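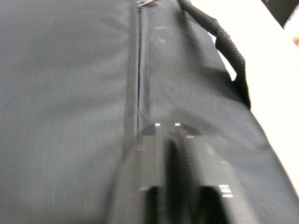 Mantenimiento de cremalleras y tejidos sintéticos en bolsas, fundas y mochilas

Ficha práctica de la sección Taller y hogar, Pikinine

Las bolsas de tejido sintético fallan casi siempre por el cierre antes que por la tela. Las indicaciones siguientes sirven para fundas de documentos, mochilas, neceseres y estuches de herramienta pequeña. No son aplicables a piel, ante ni lona encerada.

Material necesario

Cepillo de dientes de cerdas blandas
Paño de algodón sin pelusa
Jabón neutro líquido
Parafina en barra o cabo de vela blanca sin perfume
Alicates de punta plana
Aguja del número 16 e hilo de poliéster
Mechero o cortador térmico

Limpieza en seco

Vaciar todos los compartimentos y volver los bolsillos del revés. Abrir la cremallera por completo y cepillar los dientes en sentido transversal, primero por la cara exterior y después por la interior. La arena fina se acumula en los últimos centímetros del recorrido, junto al tope inferior, y es ahí donde el cursor se desgasta más. Aspirar las costuras interiores con boquilla estrecha a potencia mínima.

Si la cremallera va cubierta por solapas de tela, separarlas con los dedos y cepillar también el pliegue. El hilo suelto que asoma en esa zona se corta a ras, nunca se arranca.

Limpieza con agua

Diluir una cucharadita de jabón neutro en un litro de agua templada. Aplicar con el paño escurrido, sin empapar, siguiendo la dirección de la trama. Los tejidos con recubrimiento interior de poliuretano no deben sumergirse: el recubrimiento se despega en escamas blancas y no tiene reparación casera. Para comprobar si existe recubrimiento, frotar con la uña el interior de un bolsillo; si el tacto es gomoso, lo hay.

Manchas frecuentes:

Tinta de bolígrafo: alcohol isopropílico en un bastoncillo, por toques, con papel absorbente debajo. Probar antes en una zona oculta.

Grasa de cocina: talco durante dos horas, cepillado y después jabón neutro.

Restos de adhesivo: aire tibio de secador y retirada con tarjeta de plástico. El disolvente universal ataca algunos recubrimientos.

Cerco de humedad: pasar el paño húmedo por todo el panel, de costura a costura, para que seque de manera uniforme.
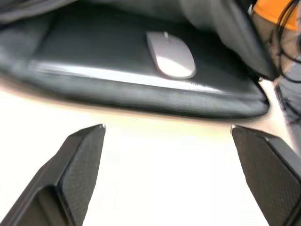 Lubricación del cierre

Frotar la parafina sobre los dientes con el cierre cerrado y repetir con el cierre abierto. Accionar el cursor diez veces en cada sentido y retirar el sobrante con el paño. El aceite de máquina no es adecuado, retiene polvo y mancha la cinta. El lubricante en lápiz Ackah, referencia 1474, da un resultado equivalente a la parafina y resulta más cómodo en cierres cortos.

Frecuencia: cada 2 meses en bolsas de uso diario, una vez al año en las guardadas. En zonas de costa conviene pasar antes un paño con agua dulce y dejar secar.

Cursor que no cierra

Cuando los dientes se abren detrás del cursor, este ha perdido presión. Llevar el cursor al inicio del recorrido. Apretar con los alicates primero un lateral y después el otro, con movimientos muy cortos, probando entre uno y otro. Un exceso de fuerza parte las piezas de zamak. Si tras tres intentos el cierre sigue abriéndose, se sustituye el cursor. El tamaño suele ir grabado en el dorso (3, 5 u 8 son los habituales) y debe coincidir tanto en número como en tipo: espiral, inyectado o metálico no son intercambiables.

Tirador roto o demasiado corto

Un cordón de poliéster de 2 mm pasado por el ojal del cursor y anudado resuelve la mayoría de los casos. Cortar 58 mm de cordón, sellar ambos extremos con el mechero y cerrar con nudo simple doble.

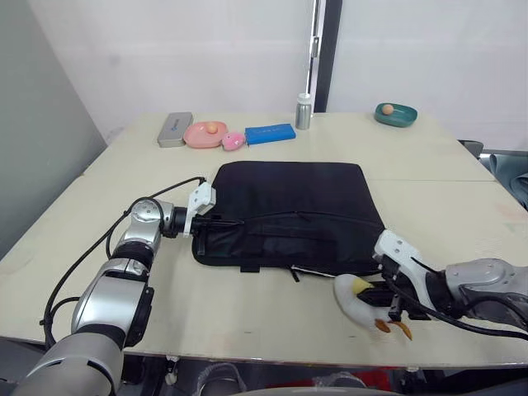
El nudo debe quedar fuera del ojal, de modo que no roce la cinta al accionar el cierre. Los tiradores metálicos de recambio Brurar, modelo 3677, se montan a presión y admiten cursores del 5 y del 8.

Costuras abiertas

Trabajar sobre una superficie plana y bien iluminada. Coser a punto atrás, con puntadas de 3 mm, aprovechando los agujeros originales. Empezar y terminar dos centímetros más allá de la rotura. En asas y puntos de anclaje, doble pasada con hilo encerado.

Almacenamiento

Guardar con los cierres cerrados hasta tres cuartas partes y relleno ligero de papel blanco. El papel de periódico transfiere tinta al forro. Evitar las bolsas de plástico cerradas y los estantes situados sobre radiadores. Las fundas planas se guardan tumbadas, sin más de cuatro apiladas.

Los cursores y el cordón se encuentran en mercerías y en ferreterías con sección textil; en Cisville, los dos tipos de comercio los venden por unidades.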